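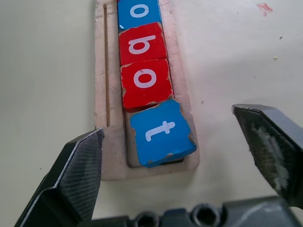

Wrist view, letter tray task. The blue t is turned in the channel, with a corner out over the right edge of the tray.

November, 4:40 pm
Notebook entry by the Avus bench

Good afternoon on the tray task! We finally sat down and wrote the rule for what counts as "placed," and I'm very happy with it, mostly thanks to blocks like that t. Three of the four letters would get a yes from anyone. The t lifts a little from the channel floor on one side and pushes into the red o next to it, and under the old wording (block is "in the tray") two of us would have scored it differently and both been right.

New wording, going on the wall tonight:

Placed = whole block inside the channel and flat on the bottom. A corner over the edge is a fail. A block resting on its neighbor is a fail. Slightly crooked but flat is a pass, write "crooked" next to it.

Score before touching anything. I did this wrong twice this week, nudged the block first with a fingertip and then tried to remember how it had been sitting. Hands stay off until the line is in the log.

Went back through the Girkby set with this, 814 placements, wrist views only. 692 hold up under the new wording. Lower than what we had on the board, and I like it a lot better, since now I can explain every single one of them. The old number stays in the log with a line through it, please don't erase it.

Other things for the rule sheet:
- Chipped blocks stay in the set. Swap one only if it rocks on a flat table, and note the letter.
- Wipe the finger pads every 300 cycles. There's pale dust on the right one again.
- Letters read from the robot's side are upside down. Log them as they read from the far end, always.
- Tray gets cleaned along with the pads (the lip is getting gray).

Still open: how flat is flat? I'd love a 2 mm feeler gauge for this, anything it slides under is a fail. Will try it tomorrow morning on the Pellegrini tray, where the channel is tighter.

Recent entries
Pad wear, first look
Wulia table, new speed limits for shared hours
Who may reset a stop, and when
Pellegrini tray, channel widths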